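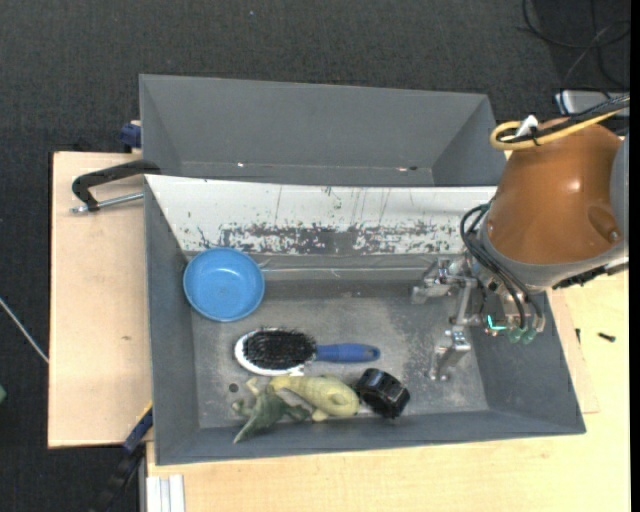 Hulten HB-9 북셸프 스피커

제품 개요

Hulten HB-9는 가정의 거실과 서재, 소규모 청음실에서 사용하도록 설계된 2웨이 패시브 북셸프 스피커입니다. 본 제품은 가까운 거리에서 장시간 음악을 감상하는 환경을 기준으로 조율되었으며, 낮은 음량에서도 저역과 중역의 균형이 유지되도록 네트워크 회로를 구성하였습니다. 전작인 HB-7의 인클로저 비율을 계승하면서 트위터와 포트 구조를 새로 설계하였고, 내부 배선과 단자부도 전면 변경하였습니다.

HB-9는 별도의 앰프가 필요한 패시브 방식 제품입니다. 블루투스 수신 기능과 내장 앰프는 포함되어 있지 않으므로, 구매 전 보유하신 앰프의 출력과 임피던스 대응 범위를 확인하여 주시기 바랍니다.

드라이버 구성

저역과 중역은 구경 130mm의 펄프 콘 우퍼가 담당합니다. 콘의 표면에는 얇은 댐핑 코팅을 적용하였으며, 에지는 고무 재질입니다. 보이스 코일의 권선 방식을 변경하여 큰 신호가 입력될 때 발생하는 압축 현상을 전작보다 줄였습니다.

고역은 25mm 실크 돔 트위터가 담당합니다. 트위터 주변에는 얕은 웨이브가이드를 두어 우퍼와의 지향 특성 차이를 완화하였습니다. 청취 위치가 좌우로 다소 벗어나더라도 보컬의 음상이 급격히 흐트러지지 않도록 하는 데 설계의 중점을 두었습니다. 음향 설계는 Hulten 음향연구실의 Lilla Vass 수석 엔지니어가 총괄하였고, 최종 청음 평가는 Obsa Ejigu와 Hiwot Lencho가 맡았습니다.

인클로저 및 마감

인클로저는 두께 18mm의 MDF로 제작되며, 전면 배플은 25mm로 보강하였습니다. 내부에는 세로 방향의 보강재 한 개가 측판을 연결하고 있습니다. 흡음재는 후면과 상판 안쪽에만 배치하였습니다. 흡음재를 임의로 추가하거나 제거하는 경우 저역 특성이 달라지며, 이 경우의 음질 변화는 보증 대상에 해당하지 않습니다.

포트는 후면 하단에 위치합니다. 벽에 가깝게 설치하는 사용자를 위하여 발포 재질의 포트 마개 두 개를 기본 제공합니다. 마감은 월넛 무늬목, 무광 흑색, 무광 백색의 세 종류입니다. 무늬목 제품은 천연 소재를 사용하므로 개체에 따라 결과 색조에 차이가 있습니다. 좌우 한 조는 동일한 판재에서 재단한 무늬목으로 마감하여 출고합니다.

주요 사양

형식: 2웨이 패시브, 후면 포트형
우퍼: 130mm 코팅 펄프 콘
트위터: 25mm 실크 돔, 웨이브가이드 적용
주파수 응답: 52Hz~22kHz (-3dB)
크로스오버 주파수: 2.4kHz
공칭 임피던스: 6옴
감도: 86dB (2.83V, 1m)
권장 앰프 출력: 30~100W
크기(높이×너비×깊이): 300×185×262mm (단자 제외)
중량: 6.4kg (1대)
구성품: 스피커 2대, 자석식 그릴 2개, 포트 마개 2개, 고무 발 8개, 사용 설명서

설치 안내

스피커는 트위터의 높이가 착석 시 귀의 높이와 대체로 일치하도록 설치하여 주십시오. 선반에 설치하는 경우 스피커의 전면을 선반의 앞쪽 끝에 맞추는 것이 바람직합니다. 포트를 개방한 상태에서는 뒷벽과의 간격을 20cm 이상 확보하여야 하며, 간격이 이보다 좁은 경우에는 동봉된 포트 마개를 사용하여 주십시오.

좌우 스피커의 간격은 1.5m에서 2.5m 사이를 권장합니다. 청취 위치를 향한 회전 각도는 정면에서 시작하여 조금씩 조정하시기 바랍니다. 전용 스탠드인 Clostero ST는 별매품이며, 상판의 나사 구멍이 HB-9의 바닥면 인서트와 일치합니다. Clostero ST의 구형 상판은 구멍 간격이 다르므로 HB-9에 고정할 수 없습니다.

케이블 연결은 반드시 앰프의 전원을 끈 상태에서 진행하여 주십시오. 후면 단자는 바나나 플러그, 스페이드 단자, 나선 연결을 모두 지원합니다. 바나나 플러그를 사용할 때에는 단자 중앙의 보호 캡을 먼저 제거하여야 합니다. 좌우의 극성이 서로 다르게 연결되면 저역이 약해지고 음상이 불분명해집니다.

초기 사용 및 관리

최초 사용 시에는 보통 음량으로 약 9시간 재생한 이후에 설치 위치를 세부 조정하시기를 권장합니다. 콘과 돔의 표면은 손으로 만지지 마십시오. 트위터 돔이 눌린 경우 진공청소기나 접착테이프로 복원을 시도하지 마시고 서비스 창구로 문의하여 주십시오.

외부 마감은 마른 극세사 천으로 닦습니다. 알코올, 시너, 연마제가 포함된 세정제는 사용할 수 없습니다. 무늬목 제품은 직사광선에 오래 노출되면 변색될 수 있으며, 그릴을 장착한 부분과 그렇지 않은 부분의 색이 달라질 수 있습니다.

가격 및 구매

HB-9의 권장 소비자 가격은 한 조 기준 900유로이며, 월넛 무늬목 마감은 별도 금액이 추가됩니다. 스피커와 Clostero ST 스탠드를 함께 구매하는 세트 상품의 가격은 마감과 관계없이 1,211유로입니다. 국가별 세금과 운송비는 주문 단계에서 별도로 산정됩니다. 무광 백색 제품은 4월부터 순차적으로 출고됩니다.

제품은 공식 온라인 매장과 Kereama 청음실에서 구입하실 수 있습니다. Kereama 청음실의 시연은 예약제로 운영되며, 예약 시 평소 사용하시는 앰프의 모델명을 기재해 주시면 유사한 출력의 기기를 준비하여 드립니다. 시연용 음원은 개인 저장 장치로 지참하실 수 있습니다. 예약 담당자는 Bezawit Sisay입니다.

보증 및 서비스

본 제품의 무상 보증 기간은 구매일로부터 5년이며, 드라이버와 네트워크 회로, 단자부에 적용됩니다. 과도한 입력에 의한 보이스 코일 손상, 낙하 및 침수, 사용자의 개조로 인한 고장은 무상 보증에서 제외됩니다. 그릴과 포트 마개, 고무 발은 소모품으로 분류되며 부품 단위로 구매하실 수 있습니다.

수리를 의뢰하실 때에는 제품 후면의 일련번호와 구매 증빙을 함께 제출하여 주십시오. 한쪽 스피커에만 이상이 있는 경우에도 좌우 특성의 확인을 위하여 두 대를 모두 보내 주시기 바랍니다. 운송에는 원래의 포장재를 사용하여야 하며, 포장재를 보관하지 않으신 경우 서비스 창구에서 유상으로 제공합니다. 기술 문의는 서비스 책임자 Murray Caron 앞으로 접수하여 주십시오.

관련 제품

Hulten HB-7 북셸프 스피커 (단종, 부품 공급 중)
Hulten HC-9 센터 스피커
Clostero ST 스피커 스탠드
Nindik A2 인티앰프
Nindik 스피커 케이블 3m 한 조
HB-9 교체용 자석식 그릴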